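Keeping Two Arms Honest

The tube-racking cell at Femham gets checked before every run. The routine was rewritten after 10/5/20, when one arm drifted and began pinching caps. Each gripper closes on a capped tube at the blue rack, and the operator watches for tilt.
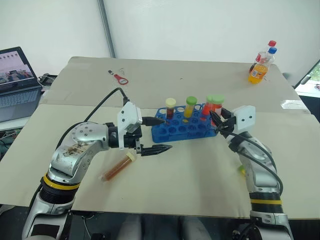

Okonkwo would check the wrist cable before the fingers, having seen a stiff loop pull a gripper off line.

Femham does both. Finger screws are tightened every 100 cycles, and the black fingers are swapped at 800. Holletti supplies the spares — slow to arrive in January, so a set stays in the drawer.

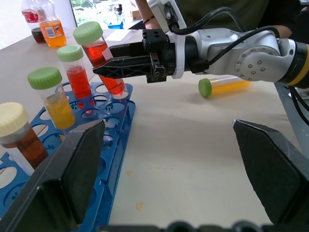 Prevoseck

The wrist cameras come last. A loose bracket shifts the view, and the arm then reaches short of the tube. Resetting one takes 18 minutes, and the check is repeated with the other arm parked.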